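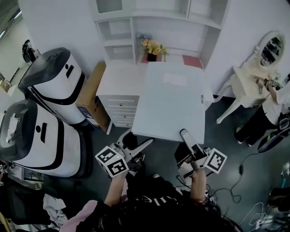

Efe Bako

Clearing and resetting a white desk with a hutch

Posted 2025-12-27 in Furniture Care

This procedure covers a painted white writing desk with an open-shelf hutch on top and drawers on the left. It assumes the piece stays where it is and only the contents move. The same steps work for the matching vanity, with the mirror handled separately (last section). Allow one afternoon if the drawers are full.

What you need

Two microfiber cloths, one damp and one dry
A soft brush, 13 mm wide or close to it
Dish soap
A tape measure
A shallow tray or box for items in transit
Felt pads (I use the Kellitz self-adhesive type)

Do not use melamine sponges on satin paint. They leave dull patches that show up in side light.

Step 1. Clear from the top down

Start with the upper shelf of the hutch and finish with the desktop. Put books and papers in the tray, then anything with a base that can scratch. Lift vases and pots from below. Dragging a vase even a short distance can mark paint that has not fully hardened, and some furniture paints take a month to do that.

Leave the doors closed at this stage. Cabinet interiors collect far less dust than open cubbies and can wait for another day.

Step 2. Dust dry, then wipe

Brush the corners of each cubby outward. The dust sits in the back corners and along the front edge of the dividers. Work one compartment at a time, left to right, and let the dust fall to the desktop. Once the hutch is done, wipe the desktop with the dry cloth, then go over everything with the damp one. Two drops of soap in a bowl of water is enough. Wring the cloth until it no longer drips.

Round knobs need the brush around the stem. If a knob turns when you clean it, tighten the screw from inside the drawer before going on.

Step 3. Measure before refilling

Measure the clear opening of the compartments, not the outside of the hutch. On mine the widest cubby is 297 mm across, so a sheet of A4 fits upright and a landscape binder does not. The desktop in front of the hutch has 497 mm of usable depth. Write both numbers on a slip of paper and tape it inside the top drawer. I have used that slip more than any other label on the desk. 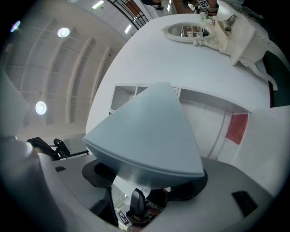
Adesuwa Garba wrote in to say that measuring the opening is only half the job. Her hutch has a back panel set in a groove, and she lost enough depth to it that her storage boxes stuck out past the shelf edge. She now measures depth at the top and bottom of every cubby and buys boxes to the smaller number.

I have added depth to my own slip. If the back panel bows, take the reading at the middle as well.

Step 4. Refill by weight

Heavy items go low. A hutch that rests on a desk without brackets is stable only while its load sits near the bottom and toward the back. Check the fixing before you load it. The older Sivier hutches used a pair of steel plates at the rear, and these are often left off when the piece is moved.

Books that lean will slide over time. Either fill the compartment or lay them flat. Boxes should sit with their long side against the back. 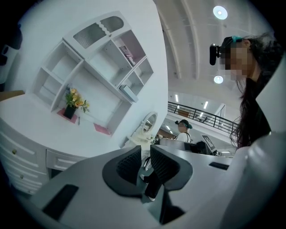
Can I put felt under a mat, or does the mat do the same job?

A mat protects the paint without felt, provided its underside is soft and free of grit. Felt under a mat makes it slide. Put pads directly on the base of a vase only where there is no mat.

Step 5. Place the flowers and mats

Set the mats first. I keep mine pink, one under the flowers and one as a spare landing spot for a cup. Align the front edges with each other and leave a gap between them that is wide enough for a pen.

Artificial flowers need their own cleaning before they go back. Take the bunch outside and brush each bloom from the center outward. Fabric petals can be dabbed with a damp cloth, but test a leaf first, as some greens bleed. Bend the wire stems so that the tallest bloom clears the shelf above. If petals touch the shelf they crease, and the crease stays.

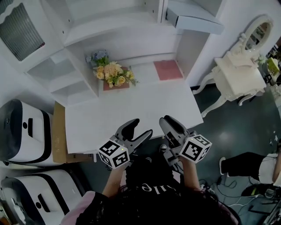
With the flowers in position, turn the container a little at a time until the fullest side faces the chair. Then check the view from the doorway and adjust again if a stem shows.

Step 6. The vanity and its mirror

Wipe carved details with the brush and a barely damp cloth. Go down each curved leg in one pass and dry it straight away. Spray glass cleaner on the cloth, never on the mirror. Liquid that runs down the glass collects in the lower edge of the surround and lifts the paint from behind. Clean the oval from the center out and finish with the dry cloth.

Repeat steps 1 and 2 monthly. The measuring does not need repeating unless a shelf is moved.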